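Skip to answers
Home > Kitchen > Storage and Pantry

Do woven baskets really keep produce any longer than a plastic bowl?

My sister-in-law swears by a wicker basket on the counter. She says onions, pears, little squash, all of it keeps for weeks longer because "it breathes." I have my doubts. I bought one anyway, the Skillberg in the long rectangular size, and I can't say I've noticed a thing. I also strongly suspect it isn't real wicker. The tag said "woven natural look," and that could mean anything you like.

Two things I'd like to know. Does the weave do anything for the food, or is it decoration? And is there a way to tell rattan from the synthetic kind without taking a knife to it? I looked right down into mine and the sides let light through, but the bottom is so dense and dark I can't see how any air is supposed to get in there. 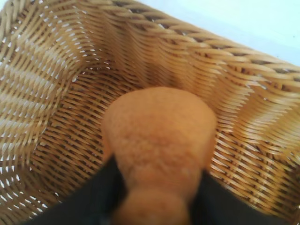 Pirton, March

The strands have a slight shine to them and they're all a honey color, darker down in the creases. The rim is a thick braid, a lot coarser than the rest. It's a nice enough rim. Please don't tell me to "just enjoy it," I've already had that from the family.

Posted by Rania Ouali
2675 views

2 people found this useful. Sorted by oldest.

Tianyou Yan
Member, 97 posts

Yes they work, my grandmother used them all her life. Plastic sweats. Get a bigger one.

Rania Ouali replied:
Bigger than what? And your grandmother probably had a cold cellar. Mine did, and her onions would have kept in a hat.

Radwa El-Sayed
Member, 829 posts

I'd split this up, because the people who sell baskets like to run it all together.

Air. A basket is open at the top, and so is a bowl. For one layer of fruit or a few onions I don't believe the sides make much difference. Where it can help is when you pile things up, since a solid bowl holds damp around whatever is at the bottom. But you said your base is the tight part, so the bottom layer isn't getting the benefit of those gaps in the walls. If you want air under there, put a small wire rack in it. Any cheap one will do, you don't need the one Danzer sells for this.

Temperature and light matter a lot more. Onions want somewhere cool, dark and dry, and a warm counter is none of that, whatever you put them in. Pears ripen on the counter and then go in the fridge. Winter squash should be kept dry and not stacked if you can help it. I'd also keep onions away from potatoes. "Weeks longer" with nothing changed but the container, I'd want to see that with my own eyes.

Real or not. A photo won't settle it, and I'm wary of anybody who says it will. Mine is the same sort of shape, wider at the top than at the base with a rolled braid all the way around, and it looks perfectly convincing from across the kitchen.

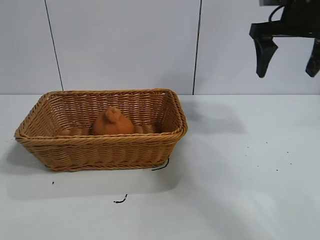 Radwa El-Sayed

I think mine is synthetic, going by how it looks and nothing better than that. There's a small hole or gap in the rim near one of the back corners, and that sort of spot is handy if you can find one, as you can get a fingernail at a strand. Plant fiber usually varies in thickness along its length and will show a bit of grain or fuzz where it's been cut. Plastic strand tends to be the same all the way along, and the cut end is clean. Smell is worth a try too. Damp rattan smells a bit like hay. Don't do the burn test people go on about, not indoors.

If it does come up synthetic I'd count that in its favor for food. You can wash it in the sink.

Rania Ouali replied:
Fingernail test done. Same thickness all the way along, clean end. So much for natural. I'll try the rack, but I'm not expecting weeks.

Ghizlane Fawzy
Member, 204 posts

Agree with most of that, but I wouldn't leave anything soft sitting straight on the weave. Pears got little diagonal dents on the underside in mine and went brown there first. I fold a dish towel in the bottom now. I suppose that blocks the air, so make of it what you will.

Similar: Can I wash rattan in the bathtub? / Onions sprouting in two weeks / Where to find replacement liners, Drerngate area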